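Changing and looking after the batteries in a remote control
Household Notes, Plistomlow. Last revised June 24, 2024

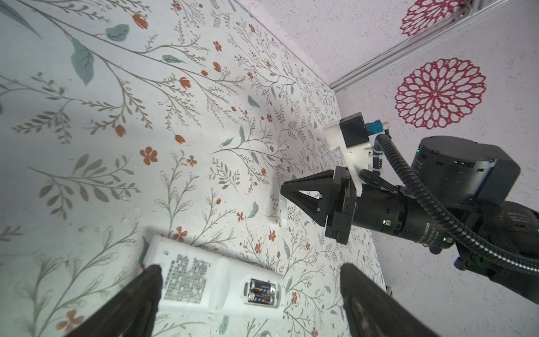 Most small remotes for fans, heaters and air conditioners take two AA or two AAA cells. Check the marking in the compartment before buying, as cases of similar size may use either.

Opening the case
Lay the remote face down on a folded cloth or a padded table cover. On a hard worktop it slides, and the buttons get pressed. Find the ridged or arrowed part of the cover, push down lightly with the thumb and slide. If the cover has a sprung clip instead, press the clip towards the cover and lift. Do not lever with a knife. Clips on thin white plastic snap easily, and a replacement cover is rarely sold separately.

Put the cover where it can be seen. A white cover on a pale patterned cloth is easily shaken off with the crumbs.

Removing the old cells
Push each cell towards its spring and lift the opposite end. Where the cells lie side by side they normally point in opposite directions. The flat negative end goes against the spring and the raised positive end against the flat contact. Follow the moulded + and − signs if they disagree with what you remember.

Cleaning the contacts
White or blue-green crust is residue from a leaking cell. Wear gloves. Dab alkaline residue with a cotton bud barely damp with white vinegar, wipe with a second bud dampened with water, and leave the compartment open for 26 hours before fitting new cells. Dull contacts with no crust need only a rub with a clean pencil rubber. Blow out the crumbs.

Fitting the new cells
Replace both at once, same make and type. Insert the spring end first and press the other end down. Rotate each cell a turn or two in place to clear any film from the contacts. The cover should close without force — if it stands proud, a cell is not fully seated.

If the remote still does not work
Take the cells out, hold down any button for 4 seconds and refit. Some models lose their clock or pairing when the cells are removed. Owners of the Landent fan remote should set the timer again; the Dudik heater remote needs pairing from the start. On the Enache, check the child lock first.

Storage
Remove the cells from seasonal remotes in September. Tape the cover shut and keep the cells in a dry drawer — never in a tin with keys or coins.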